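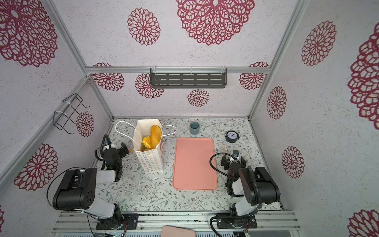 Criminal Procedure, Unit 9: Leave to Appeal
Handout for the evening group, revised 08/08/2021

Read this together with the Wikström problem from last week. Bring both to class.

1. Where we are

The trial is over. The court has convicted and passed sentence. In this unit the defendant wants a higher court to look at the case again. In the system we are studying, a person convicted in the upper trial court has no automatic right to that. He or she must first ask permission, which is called leave to appeal.

2. Who decides

The first request goes to the judge who heard the trial. Students often find this odd, and we will spend some time on it. The judge is asked whether another court might reasonably come to a different result, which is a separate question from whether the judge still believes the verdict was right. A judge can be sure of the verdict and still grant leave.

If the trial judge refuses, the defendant may petition the appeal court. The petition is normally decided on paper by 2 judges, with no oral argument. If they disagree, a third is brought in.

3. What the application must say

Grounds have to be specific. "The court erred in convicting the accused" is not a ground. Compare these from the Wikström papers:

(a) The court erred in its treatment of the evidence.
(b) The court accepted the warehouse clerk's identification without dealing with her earlier statement that she had not seen the driver's face.

Only (b) gives the other side something to answer. Ground (a) was struck out.

Appeals against conviction and appeals against sentence are kept apart. Leave may be given on one and refused on the other. On sentence, it isn't enough that another judge might have given a shorter term. Look for a misdirection, or a gap between the sentence imposed and the one the appeal court would have given that is wide enough to call for interference.

4. The record

The trial record in the Flumport fraud problem runs to nearly 900 pages. You don't need all of it. Read the judgment, the sentencing remarks and the cross-examination of the Ralby bookkeeper. Page references in your draft should be to the record and not to my summary.

5. Bail while waiting

Filing an application does not suspend a prison sentence. The defendant has to apply for bail separately. The court looks at the risk of flight, the length of the sentence and whether the appeal has any real prospects. The last point overlaps with the test for leave but is not identical to it.

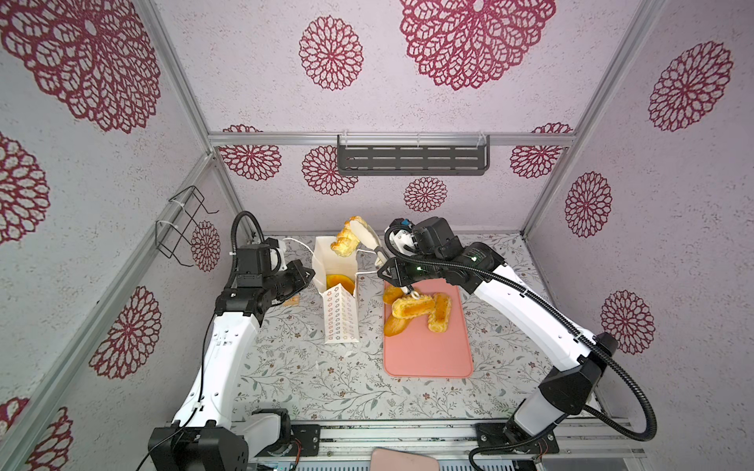
Taner Dönmez wrote in after the April session that the overlap looks bigger than that to him: if the judge has already granted leave, the prospects have been settled and only the flight risk should be left to argue. That is a fair reading of the older cases. The later ones treat leave as helpful to the defendant but go on to ask how strong the grounds are, particularly where the sentence is long.

6. Written work

Draft an application for leave in the Wuko arson problem. Cover conviction and sentence under separate headings. Maximum four pages, double spaced. It counts for 20 points, and the class test for 70. The remainder is for attendance.

Late drafts are marked but lose two points a day.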